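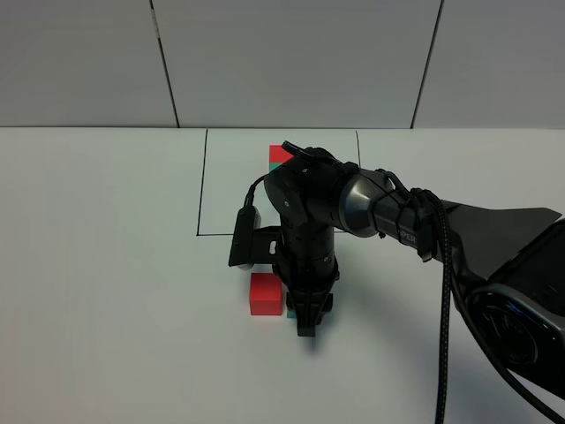

Progress report to the Fadier fund, November

Hello again from Workska! The short version is that we're a bit further on with collecting than I feared in October, and a bit behind on the labelling. We now have 665 good block examples for Betari out of the 2000 we promised you, and the pace has picked up since we stopped changing the start positions by hand after every single run (I should have dropped that much sooner).

The blocks are red and teal, and some runs start with a pair already stacked inside the marked rectangle. I wanted plenty of those, as the first version of the model was hopeless whenever one colour was mostly hidden behind another.

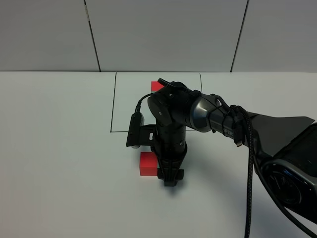
We also lost 2 afternoons to a software update – my fault, I pressed yes – and threw out around 6 runs where the recording stopped early. Labelling in Tiêu is slow but it's getting done.

Next up is a first proper training round on what we have. I'd still like to move the end date back by a month, so could you let me know whether that needs a form?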